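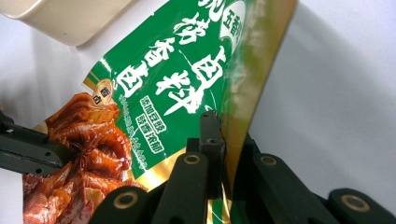
Saludo Pouch Set, data card

Version 1.2, Sunday, April 12, 2026
Maintainer: Rommel Lumbao, Rastbridge

Summary

Saludo Pouch Set holds recordings of flexible food packaging being picked up, turned and put down with hand-held gripper tools. It was recorded to compare two finger designs on thin, glossy film packs before either was fitted to an arm. There are 2,293 clips in total. Each clip covers one attempt, from first approach to release, and includes failed attempts.

Grippers compared

Trisine: linkage gripper with flat plastic fingers. Hand-held body, trigger operated, camera fixed to the body and looking along the fingers.
Drilldale: same body and camera mount, with soft pads bonded to the inner faces of the fingers. The pads reduce the maximum opening slightly.

Both tools use the same trigger and return spring. No force sensor is fitted to either, so grip force is not recorded and should not be inferred from finger position. The links flex under load and the relation is not repeatable between operators.

Objects

The set has 20 pouches and sachets, all bought over the counter and left sealed. Print is in Chinese or English. One example is a green and gold pouch of braising seasoning, marked 卤料 in large brush lettering and 五香味 (five-spice flavour) in an oval badge. Pouches were kept in use until a seal failed, then replaced with the same product. Replacements keep the object number and get a letter suffix (07, 07b, 07c).

Splits

train: 1,858 clips
test: 435 clips

The split is by object. No pouch in test appears in train, including its lettered replacements. An earlier version split by session and gave scores that were too high – do not compare results across the two.

Folder layout

clips/ one folder per attempt, named by object number, tool and attempt
labels/ one CSV per split
calib/ camera intrinsics for each tool, one file per session
notes/ operator notes, free text, not checked

Label fields

object: object number with suffix if any
tool: trisine or drilldale
operator: A to D
start_pose: flat, on_edge or leaning
outcome: held, slipped, dropped or missed
slip_frame: first frame of visible slip, blank if none
comment: optional

"held" means that the pouch stayed between the fingers until the trigger was released on purpose. "slipped" means it moved against the fingers but was not lost. Two people labelled every clip separately. Where they disagreed, a third viewing settled it and the comment field says so.

Known problems

Glare. Metallic film and creases give hard white highlights that move with the pouch. Feature trackers tend to lock on to them. We left exposure fixed, as auto exposure made the highlights pulse.

Occlusion. At close range the fingers and link arms cover a good part of the view, and the contact area is often hidden from the camera. Slip was labelled from the motion of the print where the contact could not be seen.

Printed food. Photographs of food on the packs are picked up as real objects by some off-the-shelf detectors. Mask to the pouch outline first if this matters.

Background. Most sessions used a pale, plain surface. Models trained on this set alone do poorly on dark or patterned worktops.

Timing. Trigger position and video are on separate clocks. The offset is stored per clip and was good to within one frame wherever we checked it. Clips with no offset value should be left out of timing work.

Preview subset

A subset of 1,000 train clips at half resolution is provided in preview/ for checking loaders. It is not balanced between tools and should not be used for reporting.

Changes

1.2 – split redone by object, 07c added, two calibration files corrected
1.1 – slip_frame field added
1.0 – first internal release

Corrections go to Rommel Lumbao, with the clip folder name in the subject line.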